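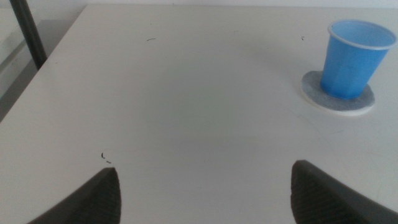

Blue cup on a gray coaster, viewed from the gripper of the Sundari arm

The Leltness Tabletop Manipulation Project, usually called the Drumby project, is a student robotics project at Leltness Technical College. It was started by Rangi Doolan, an instructor in the automation program, as an optional class for second-year students. Participants teach a robot arm to move household objects on a table by recording demonstrations and training a control program on them.

Background
The project grew out of a programming class in which students typed in arm positions by hand. Doolan replaced the final assignment with recorded demonstrations after students asked to work with objects whose positions were not fixed. The name Drumby comes from the storage building where the first class met. It was kept after the move to the Tamihana Building.

Equipment
The class uses a single arm, named Sundari by its first group of students. It has a two-finger gripper with ribbed inner pads and a small camera that looks out past the fingertips. Work is done on a white table. Objects include plastic cups, felt coasters, spoons and small boxes.

Tasks
Students work in teams of 4. Each team is assigned one task and writes its own instructions for starting positions. The cup and coaster task is given first. In it, the arm must pick up a cup and set it on a coaster, or take it off again, depending on the version assigned. Later tasks include sorting spoons and closing a box lid.

Recordings are checked by a second team before they are used for training. A recording is rejected if the cup tips over or if the operator stops partway through.

Collection
The first group kept 575 recordings. The collection had grown to 1,410 by 14 July 2021, when the class published a list of its tasks along with the instructions for each. Of these recordings, 98 were set aside for testing and are not used in training.

See also
Leltness Technical College
Tamihana Building
Robot end effector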